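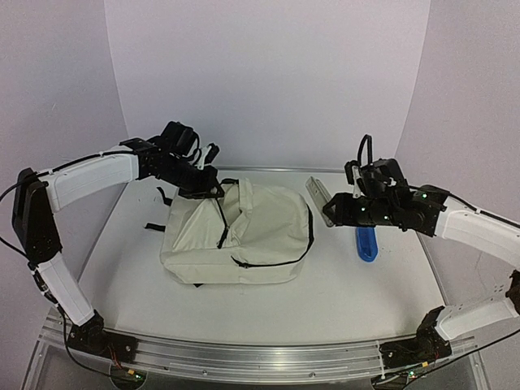
Ninby bench unit, left arm over a backpack on the work table.

Ninby Two-Arm Bench: Frequently Asked Questions
Last updated Jun 27, 2024

What is the Ninby bench?
It is a pair of small robot arms on a shared aluminum rail, with a work table and three wall panels. Marinescu builds it and sells it to labs, colleges and small workshops that want to try two-handed tasks with soft goods such as bags and clothing.

What comes with it?
Two arms with grippers, the rail, the table board, the wall panels, cables, two power supplies and a printed setup guide. You supply the computer. Things for the arms to handle are not included.

Is it sold ready to run?
You can order it assembled or as a kit. The kit ships in 5 boxes. Most people with basic hand tools finish it in a day or two. The assembled unit comes in one crate and has to be lifted by two people.

Can it open a zipper?
Yes, after training, and some zippers are much easier than others. Large pulls on stiff fabric work best. If the bag slides, have one arm hold the fabric while the other moves the pull. Small pulls that lie flat are hard for the stock fingertips.

How do I teach it a task?
You record yourself doing the task through the arms, then train on the recordings. The starter software, Clodau, handles recording and playback. Plan on several sessions per task, and change the position of the objects between recordings. A task recorded with the bag in one spot will usually fail when the bag is somewhere else.

Does it handle soft bags without a frame?
It can, but they take more recordings than stiff ones. Fabric folds differently each time it is put down. We suggest holding a soft bag with both grippers while you work out where the opening is.

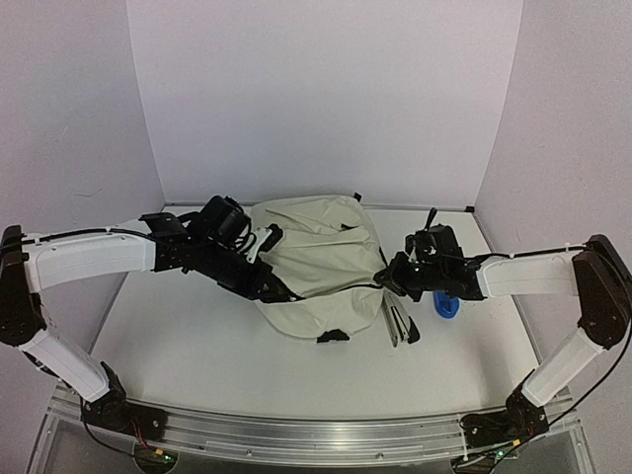

Both grippers on a cloth bag, with a stapler lying beside it.

Can I run it without the wall panels?
Yes. The panels give the cameras a plain background and keep small items from rolling off. If you leave them out, expect to record again whenever the room behind the table changes.

Can I order spare parts?
Fingertips, cables and motors are sold one at a time. The fingertip set is part 731 and the rail bolt pack is part 903. Orders ship from our Storkavdale warehouse.

What is the return policy?
Unused kits can be returned within 28 days. Assembled units can be returned in the same period, less the freight charge. Fingertips are not returnable once fitted.

Will there be a longer rail?
A longer version is planned for November. Your current arms will bolt onto it.

Who do I contact?
Sewwandi Wijesinghe handles orders and returns. Jianguo Dong answers setup and software questions. Please have your serial number ready.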